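From: Anahera Henare
To: allotments-list
Date: 7th April
Subject: Re: [allotments] Water butts and the new standpipe

Casimiro Valcárcel wrote:

> Does anyone know if the Cokgate standpipe will be on before
> the end of the month? I have 12 trays of leeks in the cold
> frame and I'm carrying water from home. Also, are we still
> allowed butts over 200 litres, or did that change?

Casimiro,

The standpipe should be on by the last week of April. The pipe is in but the meter isn't, and the water company won't open the valve without one. I rang them yesterday and got a reference number and not much else.

Butts over 200 litres are still fine. What changed is that they have to stand on slabs -- bricks on bare soil don't count any more, after the one on plot 19 went over last autumn. Ermelinda has spare slabs by her gate if you want some. They are 50 cm square and heavy, so bring a barrow.

For your leeks, I would leave them in the frame another fortnight anyway. Mine went out early last year and most of them bolted.

On the other question, the shared shed is open again and the code is the same as before. Tools go back on their hooks, please.

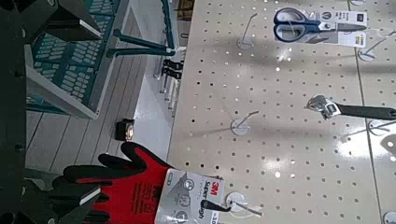 Anahera Henare

PS -- the hose from the old tap is 19 metres and will reach plot 7 but no further. If you are past that, you'll need your own length and a joiner.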